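Norley Reading Circle: winter program

The Norley Reading Circle will spend the winter on ghost stories told in letters and diaries. The first meeting is Wed 20 December at 7 p.m. in the upstairs room of the Drimside library. New readers are welcome and there is no charge.

We start with Bram Stoker's Dracula, read in two parts. Please come having finished the first four chapters, which are Jonathan Harker's journal. They take him to the castle and leave him there, and the book then switches to letters between Mina and Lucy. Several members who tried it in November found that switch hard going. It gets easier once the diaries start to overlap.

Tae-yang Cha will lead the first evening. He has asked everyone to bring one passage where the person writing knows less than the reader does. Short ones are best — half a page at most.

After Dracula we move on to The Turn of the Screw, which is much shorter but slower to read. The library has 26 copies of the two titles between them, in a mix of editions. Page numbers won't match, so please note chapters instead. Large print copies can be ordered through the Firnden branch.

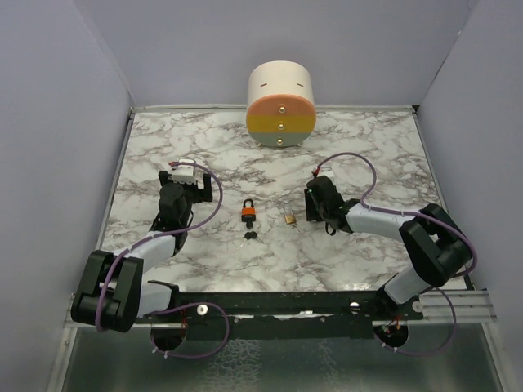 Small cabinet with three drawers in orange, yellow and green.

The room holds 80 and we have never filled it, so there is no need to book. Parking behind the building is free after six. If the side door is locked, ring the bell marked Mathur Room and someone will come down.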